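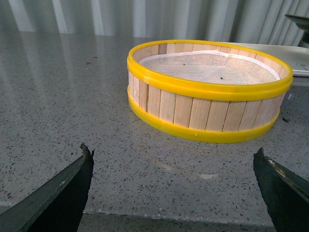
OK so the little round basket with the yellow bands is officially my favorite thing in the kitchen. Wooden slats all the way around, and that yellow makes me so happy every single morning!

I paid 4 bucks for it at the Ondoleck flea market. Minoru Yoshida was with me and said I'd never use it. Minoru, I have dumplings planned for Friday -- you are not invited (you are, bring the chili oil).

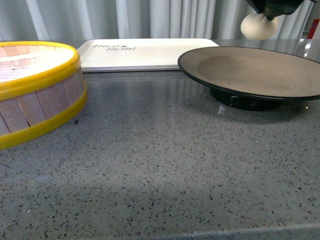 Still haven't decided where it lives, though. The cupboard is full and I kind of like it out on the gray counter anyway.

Also I need to wipe that counter again. Speckled stone hides crumbs so well that I only find them with my elbow.

Anyone got a good pork and chive filling? My last batch was so bland -- even the dog walked off.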